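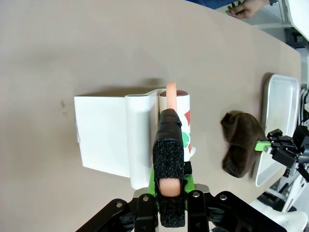

How Paper Towels Soak Up a Spill

A spill on a table is a small amount of liquid with nowhere to go. It spreads out until it is a thin layer, and it stops when the pull between the bits of liquid balances its weight. A paper towel removes it quickly. This page explains how the towel does that, and why a cloth works in a slightly different way.

What paper is made of

Paper is a mat of fibers. A fiber is a very thin thread, and the fibers in most paper come from wood. They are made mainly of a material called cellulose. Water sticks well to cellulose. Oil sticks to it too, but less strongly.

Writing paper is pressed flat, and it is often coated so that ink does not spread. Paper towel is made so that the fibers stay farther apart. The gaps between them are full of air. When the towel touches water, the water moves into the gaps and the air is pushed out.

Capillary action

The movement of water into narrow gaps is called capillary action (say it: KAP-uh-lair-ee). Two things cause it.

Adhesion is the pull between water and another material, such as cellulose.
Cohesion is the pull between water and more water.

Adhesion draws the edge of the water along a fiber. Cohesion pulls the rest of the water after it. The narrower the gap, the farther up the water can climb. In a wide gap the water is too heavy for the pull to lift it very far, and it stops sooner.

You can see this if you hang a strip of towel so that only its lower end is in a glass of water. The wet part moves upward, against gravity. It is fast at first and then slows down.

Why there are bumps

Many paper towels have a pattern of bumps pressed into them. This is called embossing. A towel often has 2 layers, called plies, which are joined at some of the bumps. Between the joined places there are small pockets, and the pockets hold extra water.

Why it comes on a roll

A long sheet takes up less room when it is wound around a tube. The sheet has lines of tiny holes across it, called perforations. The paper is weaker along these lines, so a pull with both hands usually tears it there. A roll can stand upright on a table or lie on its side in a holder. If it stands with no holder, hold the top with one hand while you pull.

Paper or cloth?

A cloth also works by capillary action, but its threads are spun and then woven or knitted together. They stay strong when wet. A cloth can be squeezed out and used again. Wet paper tears more easily, because water loosens the bonds between its fibers.

Use paper for grease and for anything that should go straight in the trash. Use a cloth for a large amount of clean water — and rinse it afterward.

Test it yourself

You need a paper towel, a sheet of writing paper, a piece of cotton cloth, a ruler and a tray with a shallow layer of water.

Cut a strip 20 millimeters wide from each material. Ask an adult to help with the cloth, as it is harder to cut straight. Hold all the strips with their lower ends in the water for the same length of time. Take them out and measure how far the water climbed on each one. Write down the results. Then dry the tray and the table.

Words to know

Absorb: to take in a liquid.
Cellulose: the main material in plant fibers.
Embossing: a raised pattern pressed into paper.
Perforation: a line of small holes that makes tearing easier.
Ply: one layer of a sheet.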